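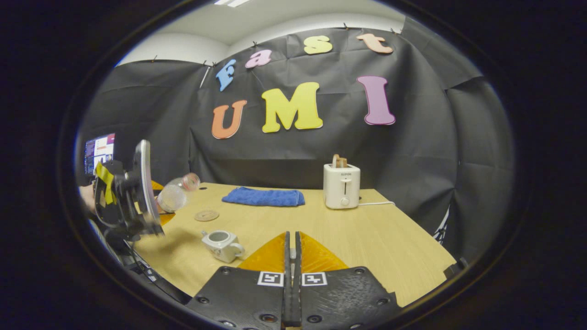
Konari wide-leg pants – sizing and shrinkage?

hemline_90
Has anyone bought the Konari wide-leg twill pants? I'm between a medium and a large in most brands. The size chart puts me at a medium but two reviews say they run small in the hip. The fabric is listed as cotton with a little elastane. I'd be washing them at home, warm, and hanging them up.

T. Khoo
I have them in olive and navy. Medium in both, and I'm usually a medium. The olive fits fine. The navy is tighter in the waist, enough that I don't wear it with a tucked shirt. Same label, same size, bought in the same order.

bobbin_lane
Size up. I got the medium in March and it lost nearly an inch in the leg after the first wash. They were cropped on me after that.

T. Khoo
Did you put them in the dryer? Mine haven't shrunk.

bobbin_lane
Low heat, ten minutes. The care label says tumble dry low, so I don't see that as my mistake.

Puspita Sinaga
The label on mine says line dry. Black, bought 5 June 2024. They may have changed it between batches. I do alterations and I see this with a lot of twill pants. Dark colors can come out of dyeing a bit smaller than light ones, and if the cloth wasn't preshrunk you lose more at home. I'd wash them once before you hem them.

hemline_90
Thanks. Is there enough seam allowance to let out the waist if I get the medium?

Puspita Sinaga
On my pair there's a bit at the center back and almost none at the sides. You could get half an inch out of it. Taking in a large is easier – the waistband has a seam at the back, so you open that, take out a wedge and close it again.

marl_grey
I'd skip them and look at the Vetero ones. Similar cut, real pockets, and the waist is flat in front with elastic behind. I've had mine two years.

bobbin_lane
The Vetero pants are a different thing. The elastic bunches under a fitted top and the fabric is thinner. I returned them.

marl_grey
Mine doesn't bunch. Might depend on how you're shaped. I wear them with the Bawa knit tunic so the waist is covered anyway.

hemline_90
I want to wear them to work with shirts tucked in, so probably not elastic. How is the Konari zipper? One review said it broke.

T. Khoo
Fine on both of mine. The hook above it came loose on the navy and I sewed it back on.

Puspita Sinaga
Zipper is metal on mine and works well. Check that the hook is stitched through both layers. If it isn't, add a few stitches before you wear them.

hemline_90
Ordered the large in black. I'll wash it, hang it up, and then see about the waist.

bobbin_lane
Good choice. Measure the inseam before you wash it and post both numbers, I'd like to know.

T. Khoo
I still say medium would have been OK in a lighter color.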